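Kadent Cabaret Cue Board

Rewritable running-order board for dressing rooms, wings and small stages
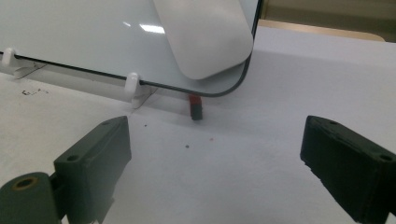

The Cabaret Cue Board holds the running order for a solo or shared bill. Acts, song titles, costume changes and lighting notes go on in dry-erase marker and come off with a cloth. Most cabaret rooms change the order at least once between sound check and curtain, and a printed sheet taped to the wall is out of date by then.

The board was drawn up with Mutua Rweyemamu, who stage-managed the late show at the Odine for four seasons. He asked for two things: a column wide enough for full song titles, and a separate strip at the bottom for the encore. Both are standard on every board we sell.

What you get
Cue board, ruled for 14 entries
Fold-out stand
Two wall hooks with screws
One black marker and one red marker
Cloth

Specifications
Item number: 982
Weight: 82 ounces
Stand: folds flat for touring
Marker type: dry-erase only

Columns are ruled for cue number, title, key, costume and notes. The ruling is under the surface and does not wipe off. If you work with a pianist, we suggest ordering a second board for the piano side. Singers who change keys late in the day tell us this saves a lot of shouting.

Red marker left on for more than a week may leave a pink shadow. Wipe with rubbing alcohol, then plain water. Do not use scouring pads or hairspray remover.

In use
Wekesa Simiyu took two boards on the spring tour of "Faltinari," a one-woman show with 11 costume changes. "The dresser had one and I had one. We only had to keep them matching," he says. The Sầm, a supper club with 300 seats, keeps one in each dressing room.

Ordering
Single boards ship within three working days. Venues ordering six or more can have the house name printed across the top at no charge; send artwork as a black and white file. Printed boards take until the end of the following month, and orders for January openings should be in before the holidays.

Replacement markers, cloths and hooks are sold separately. Stands are not sold without a board.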